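11/13/25

Laundry day, and I was already late with it. In March I promised to myself that I will wash every week, and today I cannot say I kept this promise. Kazue Hamada telephoned while I was sorting the dark socks, so half of them went to the wrong pile and I had to begin again.

The panda also has its turn this week. My niece dragged it through the garden on Sunday and its white parts are not so white now. It is lying on its side in the basket with one paw out, very patient. I will use the wool program and the cold water.
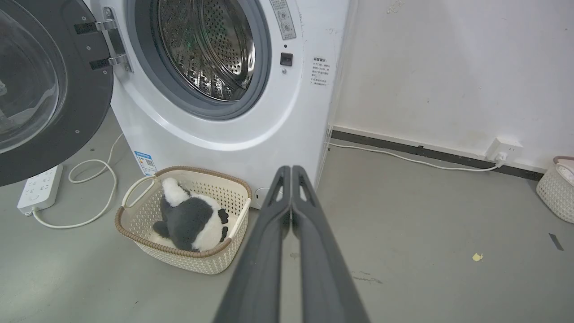
The drum

I looked into the drum before putting anything in, as my mother always did. Once I left a coin there and it made noise for the whole cycle. The gray rubber ring is the part I worry about, because hair likes to stay in the fold. I went along it with an old cloth. The stickers on the front have Chinese on them and I still know only what Kazue translated for me.
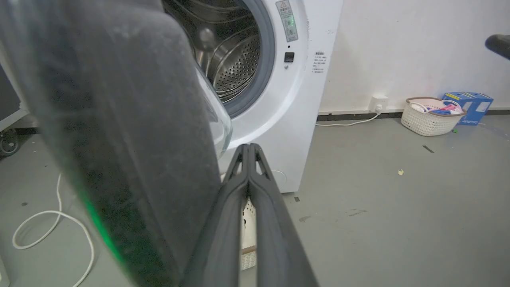 What is left

The small things I wash apart. The basket with the brown bands stays in front of the machine, with the door open over it, and one little white piece is in it. 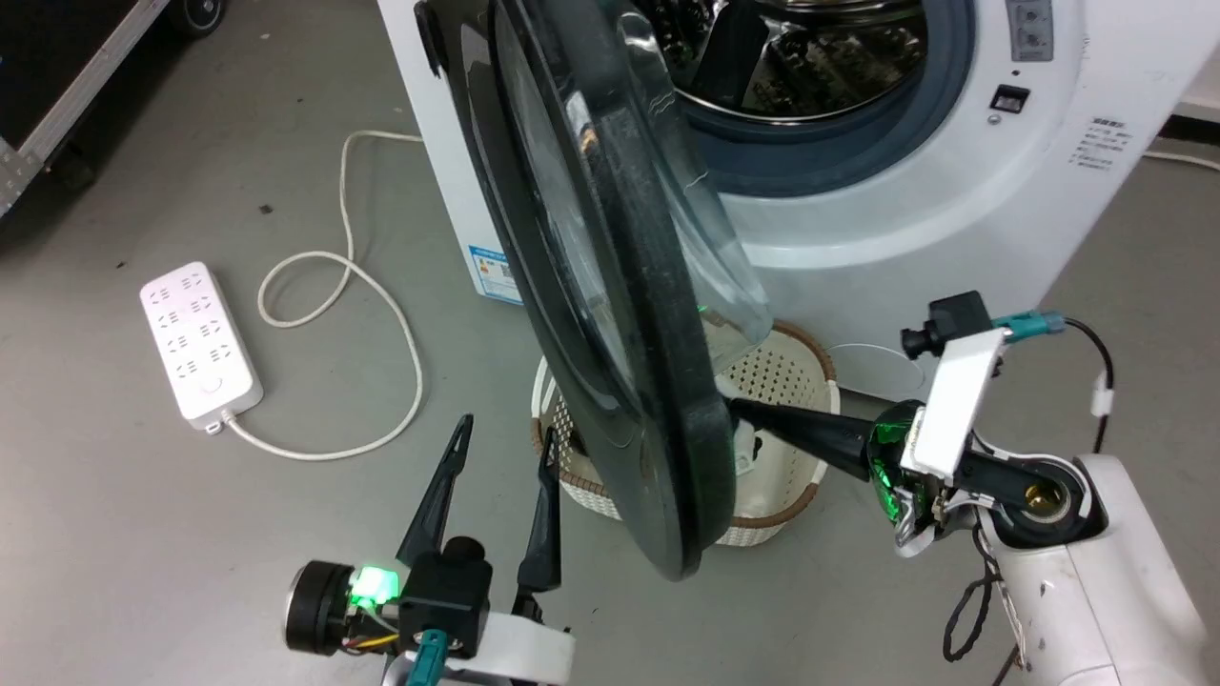 Gwilym Gittins owes me 20 dollars for the powder we bought together, I must remind him. He says the cheap one is as good, but my towels do not agree. Tomorrow the bed sheets, if it does not rain, and I must buy pegs.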